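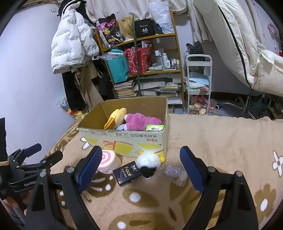 Patterned blanket with brown and white flower motifs

Section 7: Recording Vitamin D Doses and Lab Results

Welcome to the part of Narka we get the most mail about! If you take vitamin D, or look after someone who does, this section gets your doses and your blood results into one tidy timeline so you can take the whole thing to your next appointment. Set aside a few minutes the first time. After that it goes very quickly.

Before you start

You need a Narka account with at least one profile, the bottle or box your supplement came in, and your most recent lab report if you have one. No lab report? Go ahead anyway – you can add results later and Narka will place them on the right day.

7.1 Add your supplement

1. Open the profile and tap Supplements, then Add New.
2. Type "D3" or "D2", exactly as it reads on your label. The two are stored separately, and the chart draws them in different colors.
3. Enter the strength of one capsule, tablet or drop. Choose IU or mcg from the unit menu.
4. Enter how many you take at a time.
5. Choose how often: daily, weekly, monthly or Custom.
6. Tap Save.

Note: Narka converts between units for you (1 mcg of vitamin D is 40 IU). If you type 3000 with the unit set to IU, you will see 75 mcg in small gray type underneath. Check that gray number every time you set up a new bottle. It catches most mix-ups on the spot.

CAUTION: Never enter an IU number with the unit set to mcg. A 3000 IU capsule saved as 3000 mcg goes into your history as 120,000 IU, and anyone reading your printout will be alarmed.

Note for liquid drops: the label may give the strength per drop, per milliliter or per dropper. Pick the matching line under Serving Type. If yours isn't listed, choose Other and type it in.

7.2 Odd strengths and combined products

Plenty of people get vitamin D from more than one place, such as a multivitamin plus a separate capsule. Add each product on its own and let Narka do the adding up. The Daily Total line at the top of the chart includes everything marked Active.

If the label gives the amount for a serving of several gummies, enter the full serving and set the number taken to one serving. Some people like to split it by hand and end up with entries like 1333 IU, and that works too, but the rounding will show in your monthly figures.

7.3 Enter a blood test

1. Tap Labs, then Add Result.
2. Choose 25-hydroxy vitamin D. Your report may call it 25(OH)D.
3. Type the result and choose ng/mL or nmol/L.
4. Enter the date the blood was drawn. The date the report was printed is often later.
5. Copy the lab's reference range into the two boxes below.
6. Tap Save, then turn your device sideways for the wide chart. We love this view!

Note: 1,25-dihydroxy vitamin D is a different test with a different scale. Narka keeps it on a separate chart, so please don't enter it under 25-hydroxy.

CAUTION: Narka keeps records. It does not diagnose anything or recommend a dose. Talk with your doctor or pharmacist before you start, stop or change a supplement, especially if you have kidney disease, high calcium or kidney stones, or take prescription medicine.

7.4 Bring in records from Joltton

Records exported from Joltton in February or later come across with their units intact. Older exports have no unit column, and Narka will ask you to choose one for the whole file.

1. In Joltton, export your history as a CSV file.
2. In Narka, open Settings, then Import, and pick the file.
3. Look over the preview. Rows in orange need a unit or a date.
4. Fix those rows and tap Import All.

If you see the same dose 2 times on one day, open Tools and run Merge Duplicates. Your notes are kept.

Section last updated by Rornavia on 15th March. Continue to Section 8: Sharing and Printing.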